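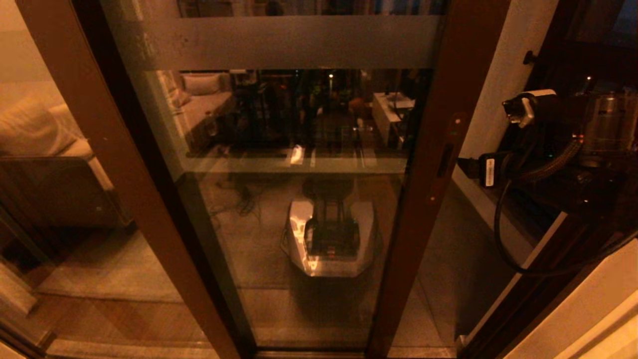
Sliding Glass Doors: Keeping Them Clean and Running Sweetly

I love a big glass door between rooms. You get the light, you get to keep the heat where you want it, and you can see who's left their shoes in the lounge. What I don't love is a door that grinds along like a shopping trolley, or one so smeary you can't tell where the sofa ends and the fingerprints begin. Good news! Nearly all of it can be fixed in an afternoon with stuff you've already got under the sink.

What you'll want

An old toothbrush (stiff is better)
Vacuum with the skinny nozzle
2 microfibre cloths, one for washing and one kept bone dry
White vinegar and a spray bottle
Dry silicone spray, from any hardware shop
A cotton bud or six
A screwdriver

Start at the bottom

Everybody goes straight for the glass. Don't! Do the track first or you'll flick grit all over your nice clean pane. Slide the door fully one way and vacuum the bit that's showing, then slide it back and do the rest. The corners are where it packs down hard, a sort of grey felt made of dust and pet hair and whatever the kids were eating in May. Loosen it with the toothbrush, vacuum again, then wipe along with a damp cloth wrapped over the end of the screwdriver.

Let it dry properly before any spray goes near it. One light pass of silicone along the track, run the door back and forth 8 times, wipe off what's left. Please don't use cooking oil. I did this in our first flat in Puninbridge and spent the following summer scraping out something like toffee.

If it still drags after that, look at the rollers. A lot of doors have a small adjusting screw low down on each end of the door, sometimes hidden behind a plastic plug. Take the weight off the door a little while you turn it (get a helper to lift) and go a quarter turn at a time, same on both sides.

The latch side

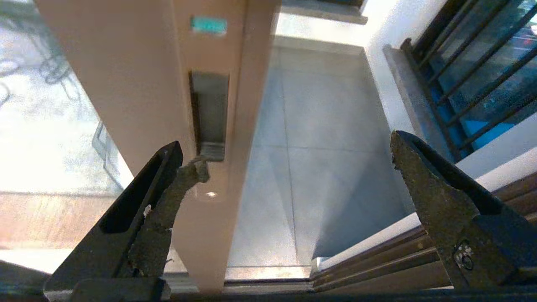

Page last changed: May. Latch section rewritten, roller section shortened.

The edge of the post gets forgotten because you only see it when the door's open, and it's worth two minutes of anybody's time. On a latch that's set back into a groove, like the one in the photo, there's a narrow plate and a little metal catch poking out at the bottom of it. A groove like that is a wonderful place for fluff. Dry cotton bud first, right down the sides of the plate, then a barely damp one. Don't squirt cleaner straight in, put it on the bud.

While you're there, push the catch with a fingertip. It should move without feeling gritty. If the door closes but won't lock, the usual culprit is a door that has dropped slightly on its rollers, so the two halves don't meet. Fix the height before you go filing or bending anything! A smear of lipstick on the catch will leave a mark where it's hitting, and then you know which way you have to go.

Pale painted or coated frames only need warm water with a drop of dish liquid. Skip the scourer, it leaves dull patches you'll notice forever in low sun.

Now the glass

Half vinegar, half water, and wash from the top down. Use more cloth and less liquid than you think. I do the inside with up-and-down strokes and the outside with side-to-side ones, so if there's a streak I can tell which side it's on. Such a silly little trick and I use it every single time.

Best light for checking is the evening, with the lamps on in the room you're standing in. The pane turns half into a mirror, and every swipe you missed jumps out at you.

Frosted bands and lettering

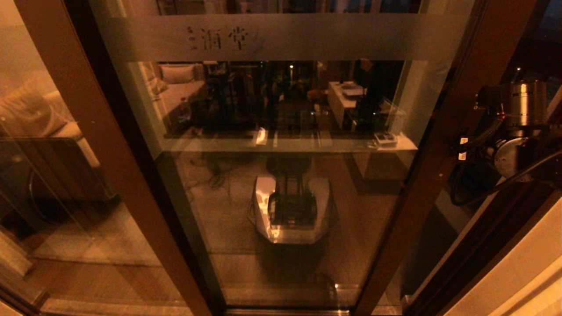 Frosted band with lettering, warm amber light. Brown wood frame either side.

A band across the glass is pretty and it also stops people walking into the door, so you want it to last. If yours is stuck-on film, go gently at the edges and wipe away from them, never towards them. Same with characters or lettering. No razor blades, no ammonia. For a stubborn smudge next to the letters, hold a warm damp cloth on it for a minute and then dab.

If the frosting is etched into the glass it'll hang on to greasy marks, and plain vinegar mix won't always shift them. A little dish liquid first, rinse, then vinegar.

Wooden frames

Dark wood shows dust on the ledges and drips down the front. Wring your cloth out hard, wipe with the grain and dry it straight away. Twice a year I give ours a tiny bit of furniture wax, colour matched, and keep it well clear of the track.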